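Section 4: Recording with the hand-held grippers

Right, if you've got through Section 3 your head camera is charged and the Timano software can see both grippers. Now for the fun bit! I've written this the way I do it myself, so skip ahead if you already have your own routine.

1. Put the head camera on and tighten the strap until it stops sliding when you nod.
2. Pick up one gripper in each hand. Cubes go on top, always.
3. Hold both cubes out in front of you and look from one to the other. Timano should beep twice.
4. Choose a task from the Rampersad list and say its name out loud (it gets picked up as the label, so don't mumble like I do).
5. Do the task at the speed you'd normally do it at home, then bring both grippers back in front of you to finish.

Note: between tasks I let my arms drop a bit and point the fingers at the floor. It's much kinder on the wrists, and you can still keep the cubes in view.
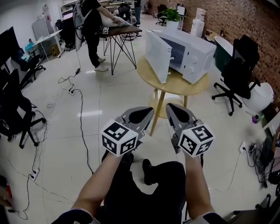 Fig. 4.1. Both grippers lowered, marker cubes in view, microwave door open.

Caution: look where you're walking. Power strips and cables on the floor are easy to forget when your eyes are on your hands, and other people may be working at the next table.

6. Check the tracking score in Giston. Anything under 100 frames of lost cube is fine by me. More than 500 and I bin the take and do it again.
7. Save, then start from step 3.

How much is enough? We trained the Prutari policy on door opening first with short, tidy takes only, and it was hopeless whenever the door started half open. Adding takes with messy starts (door ajar, door wide, me standing too far to one side) helped far more than adding extra tidy ones. So please vary things! Move your feet, swap hands, start from a silly angle.

Caution: don't wipe the cubes with anything wet. The ink on our first 2 smudged and I spent a whole afternoon blaming the software.

If step 3 gives you one beep instead of two, go to Section 6.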